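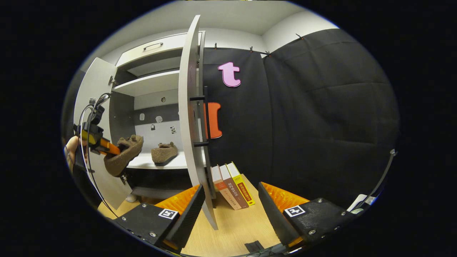 A slipper in the orange fingers of a hand-held gripper, with its match on the cabinet shelf.

Gripper comparison, part two

The Dasano group at Punstead has finished its second round of trials with hand-held grippers. The first round, in March, used hard objects only. This time the list was longer and included soft household items, along with doors and drawers.

Two sets of finger pads were compared on the same grippers. One set was the ribbed pad we have used since the start. The other was a smooth pad supplied by Juhl. Each set went through 224 attempts. The ribbed pads completed 218 of theirs. The smooth pads completed fewer, and most of the failures came with fabric, which slid when the operator turned the wrist.

Handles were less of a problem. Both pads could pull a bar handle, but the smooth pad needed a firmer squeeze and operators complained of tired hands by the end of a session. We have asked Juhl for a softer version of the pad in the same size, so that the fingers do not have to be changed.

Small lids and knobs remain slow with either pad. The fingers have to come in level, and the wrist camera loses sight of the knob just before contact. Moving the camera mount back by 13 mm helped a little. The mount drawing has been updated and sent to the Stollurholm workshop.

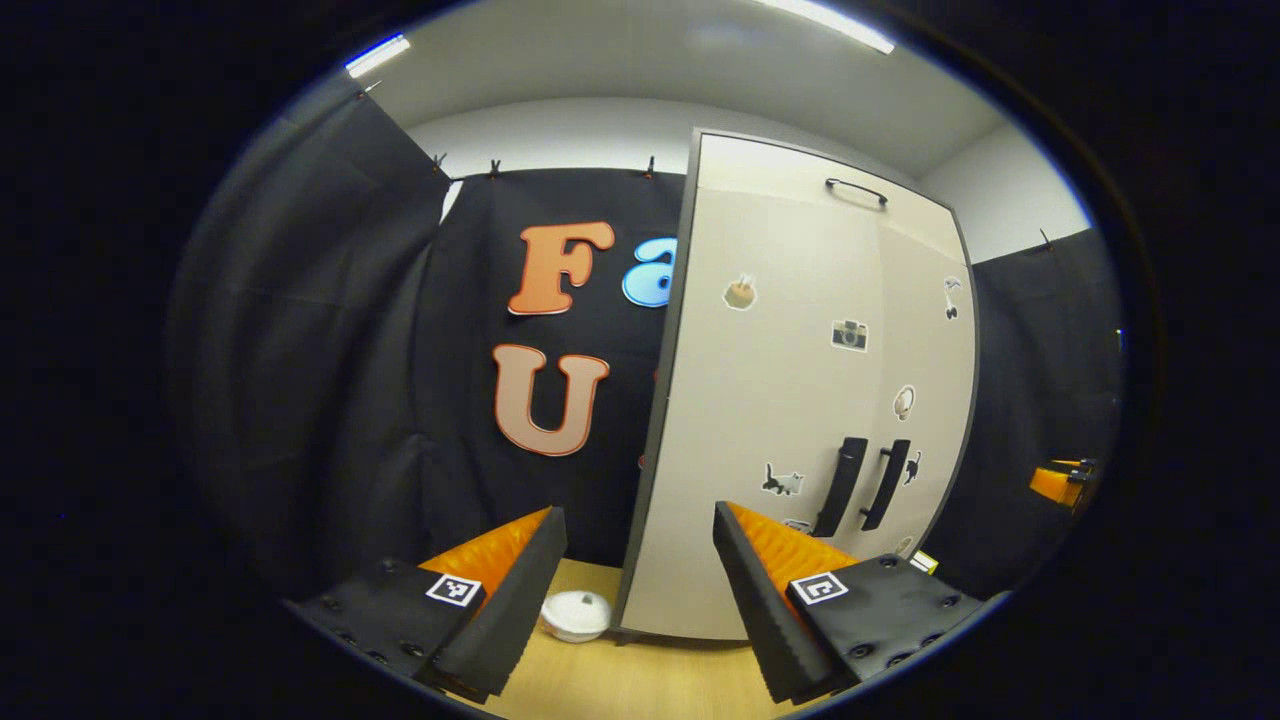
Do the pads have to be replaced after every session?

A set lasts for 48 sessions before we change it. Wipe the pads with a damp cloth at the end of the day and let them dry before the gripper goes back in its case.

The next round will use the ribbed pads and two camera heights.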